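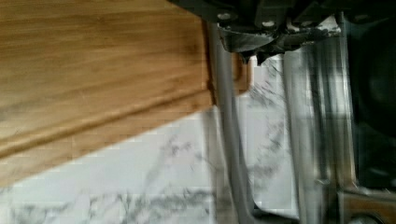 Grain and rim of a bamboo board

Timport Board Oil, 1000 ml
Item 2666

Search products Enter keyword or item number Go

Timport is a clear mineral oil for cutting boards, butcher blocks, rolling pins, wooden spoons and salad bowls. It has no color, no scent and no taste. It does not go rancid in the bottle or in the wood, as olive oil and sunflower oil can.

The 1000 ml bottle is meant for restaurants, cooking schools and homes with a lot of wood to look after. Modupe Adeyemi runs the kitchen at the Cleltcombe cooking school and gets almost a full term out of one bottle, with the boards oiled every month.

Sold by Dilo Kitchen Supply. Bottled for us by Eze.
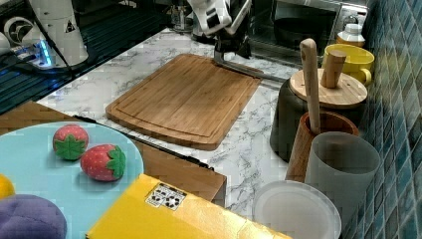

Board with a juice groove, toaster oven at the back of the counter

How to use

Wash the board with dish soap and warm water, rinse it, and stand it on edge until it is fully dry. Overnight is best. Oil put on damp wood will sit on top and stay sticky.

Pour a little oil in the middle and spread it along the grain with a lint-free cloth. Do both faces, the sides and the ends. End grain takes up more oil than the face does, so go over it twice. If the board has a groove, run a fingertip through it with the cloth and don't leave a puddle.

Leave it for 30 minutes, then wipe off whatever is left on the surface. The board can be used the same day.

New boards need three coats, a day apart. After that, once a month is enough for a board in daily use. A board that looks pale or feels rough is ready for more.
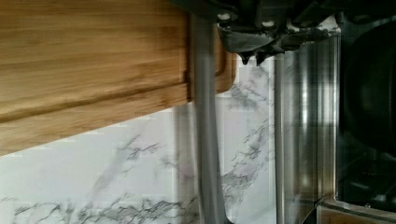 What it won't do

Board oil slows down water and stains. It does not seal the wood like varnish, and it will not fill knife marks or close a crack. Deep cuts should be sanded out first - start with medium paper, finish with fine, and wipe off the dust before oiling.

Do not use it on lacquered or painted wood. Keep it off stone counters, and put newspaper under the board while you work. Oiled boards should never go in the dishwasher.

Storage and shipping

Store with the cap closed, away from direct sun. The oil may thicken a little in a cold garage and clears again at room temperature. Ships in a cardboard sleeve - the cap is taped, so please check it before you sign. A carton holds 9 bottles.

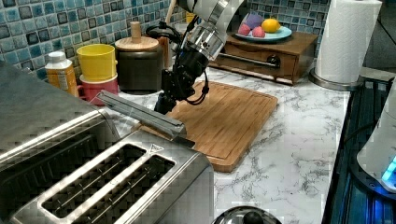 Bamboo board beside a toaster

Questions about larger orders go to Ayodele Abubakar at the Dilo trade desk. Please have the item number ready. The 250 ml bottle is out of stock until March.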